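Drawing Ordinary Things, Week 4
Handout for the Saturday group, Fodbridge
January 21, 2023

Hello again! I promised I'd write up what I said about white tables, as half of you were still sharpening pencils when I said it.

I love a white table. It looks like the dullest thing in the world and then you sit with it for a bit and it's full of greys. My advice is to leave the paper alone for as long as you can bear – a white table doesn't need colouring in, it needs good shadows on it. Put the shadow shapes down first, lightly, and let the objects grow out of them.

Rodrigo Rebelo asked me whether you should draw the outline of everything before shading. You can, and plenty of people do, but I find it makes things look like stickers. Try losing an edge on the light side and see if you miss it.

Ellipses next. I know, I know. Draw the whole oval, even the back bit you can't see, and go round it several times with a loose arm before you press down. The top and bottom of a cylinder should look like relations. If yours has pointy ends like a rugby ball, turn the paper upside down and have another go.

For homework I'd like one page of kitchen-table things, nothing fancy and nothing matching. Spend 18 minutes on it and stop, even if it's a mess. The air freshener with the purple domed lid is the hard one, with all those little teardrop holes going round the top, so get the dome right before you put a single hole in. The rice paddle lies on a slant, pale yellow at the blade and bright orange at the handle, and it only wants a thin shadow underneath to sit flat. Save the blotches on the fruit for last. Bring the page to room 411 and a rubber of your own, please! 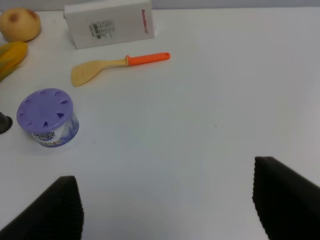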